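Winside Toy Lending Library
Frequently Asked Questions

The Winside Toy Lending Library serves families, child care providers and schools in Winside, Grokville and the surrounding townships. Please read the answers below before contacting the front desk. 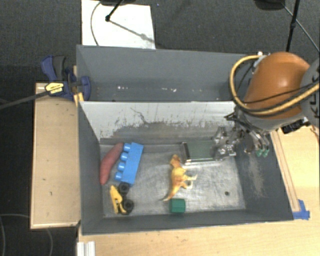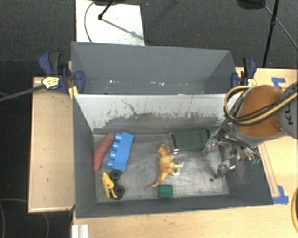
Page last changed: 18 May 2026

MEMBERSHIP

Who may join?

Membership is open to any adult who lives, works or attends school in Winside or Grokville. Grandparents and foster parents may join in their own name. Children do not hold separate cards.

What do I need to bring?

Please bring a photo ID and one piece of mail showing your current address. If you have moved recently, a signed lease is accepted in place of mail.

Is there a fee?

Household membership is $20 per year. Child care providers and schools pay $39 per year and receive the extended loan period described below. The fee is waived for households that receive food or housing assistance. A waiver may be requested at the desk, and no written explanation is required.

When does my membership expire?

All memberships run for 12 months from the date of joining. A renewal notice is sent by email. Items may not be checked out on an expired membership, although returns are always accepted.

BORROWING

How many items may I borrow at once?

A household may have up to four items on loan. A boxed set counts as one item, regardless of the number of pieces inside. Loose small toys are lent by the bag, and each bag counts as one item.

How long may I keep them?

The household loan period is three weeks. Providers and schools may keep items for six weeks. Either loan may be renewed once by telephone or at the desk, unless another member has placed a hold.

Can I reserve a toy for a birthday party?

Yes. Party reservations are taken up to two months ahead. Ride-on toys and the large play tent are in heavy demand and are limited to one reservation per household per year.

Are puzzles included?

The collection includes over 263 puzzles, stored by age level in the Oyelaran Room. Members are asked to count the pieces before leaving the building. A count sheet is attached to each puzzle bag.

RETURNS, CLEANING AND DAMAGE

Do I need to clean toys before returning them?

Toys should be returned free of food, sand and stickers. Wipe hard plastic toys with a damp cloth and mild soap. Do not place any item in a dishwasher. Wooden items should not be soaked. Staff clean every item again before it is returned to the shelf.

Where do I leave returns after hours?

Small items may be left in the return cabinet at the Flurnness Street entrance. Battery-operated toys, ride-on toys and anything with a cord must be handed to staff during open hours.

What happens if a piece is lost or broken?

Please tell us when you return the item. There is no charge for ordinary wear. A missing piece that prevents the toy from being used may result in a replacement charge, which will not exceed the original purchase price.

DONATIONS

Do you accept used toys?

Yes, if they are clean and complete. The library cannot accept stuffed animals, painted toys of unknown age, car seats, cribs, or any product under a safety recall. Donations are not accepted in February, when the annual inventory takes place.

Will I receive a receipt?

A receipt listing the items is available on request. Staff are not able to assign a dollar value.

CONTACT

Questions not answered on this page may be addressed to Yatziri Barajas, Member Services, at the front desk or by mail. Written inquiries should include your membership number and a daytime telephone number.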